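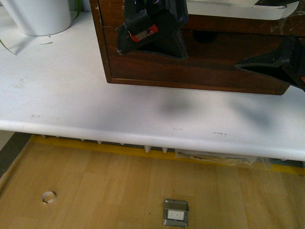

Home Opinion Making Do Archive About

I have a theory that you can tell how old a piece of furniture is by how rude it is about being opened. New drawers are polite. You nudge them and they glide, and then at the end they slow down and close themselves with a little sigh, like a hotel porter. I've come to loathe them. Give me a dark reddish-brown wooden drawer front with a round hole to hook your finger into, worn paler along the bottom, and I'm happy. You know where you are with a hole. It can't fall off, it can't come loose, and you'll never find yourself on your knees looking for the screw.

What I really want to talk about is mending, though, and why so many of us have stopped doing it.

Jun 9, 2020 · 3 min read · 17 comments · 200 shares

I spent most of the spring indoors, same as everyone, and by the second month I'd started noticing the state of my own flat. The kitchen tap dripped. One chair had been "the bad chair" for so long that guests were steered away from it (when there were guests). There was a lamp in the hall cupboard that had stopped working before I moved here, which means I had packed a broken lamp, paid a man to carry it up the stairs and then shut it in the dark. I'm not proud of that.

My neighbour Smaranda Ursu mends things. She used to work in the alterations room at Fostberg, the big shop on the ring road, back when they'd take up a hem while you waited, and she has the habit of looking at your cuffs while you talk. I mentioned the chair to her over the balcony and she told me to leave it outside her door with a cup of sugar, as she'd run out. Next morning it was back with the joint glued and a belt pulled tight round the legs, and a note telling me not to sit on it till Thursday. I sat on it on Thursday. It's now the best chair I own, and I was a bit cross about it, to be truthful. Six years of wobbling, and all it wanted was glue.

I don't think people my age are lazy. I hear that a lot, usually from men with sheds. I think we were never shown, and then the things we bought were made so we couldn't teach ourselves. I bought a kettle from Cukarer last November and when the lid went I turned it over to see how it came apart. It didn't. No screws, no clips, just one smooth plastic bottom. I wrote to them and got a very nice reply offering me 11 per cent off a new one. What am I supposed to do with that? I didn't want a new one! I wanted a lid!

There's a money side to this and I don't want to skip over it. Mending used to be what you did when you were short, and plenty of people who grew up with patched elbows would rather never see one again. My friend Florin Pîrvu gets properly annoyed when I start on this subject. His mum darned everything, and he says he can still feel the lump in the heel of his school socks. The first thing he did with his first wage was buy a whole pack of new ones and throw the old ones in a bin in the street. I can't argue with a man about his own feet. And it does grate when some magazine discovers visible stitching and charges the price of a coat for it.

Still, I keep thinking about the repair counter at Urninard, which was a hardware shop near my grandparents'. You'd go in with half a thing in a carrier bag, tip it out in front of the man, and he'd poke it with a pencil. Sometimes he'd say it was had it. Mostly he'd go off into the back and return with a spring or a washer, and it cost pennies, and you'd do the job yourself at home, badly. The shop sells phone covers now. I've nothing against phone covers, but I can't say I've ever walked home from buying one feeling clever.

So what would I like? I'd like parts to be sold. I'd like the council to take the tax off repairs before it puts up another poster about landfill, and yes, I know that isn't the council's job, I'd like them to nag whoever's job it is. I'd like children to be handed a screwdriver at school and allowed to ruin something. And I'd like us to stop calling a thing broken when one small bit of it has gone.

The lamp, by the way, needed a fuse. I've put it by the bed. The tap is still dripping and I've got a washer for it in an envelope on the side, which I'll get to at the weekend if Smaranda will lend me her spanner.

Share 17 comments Older posts Newer posts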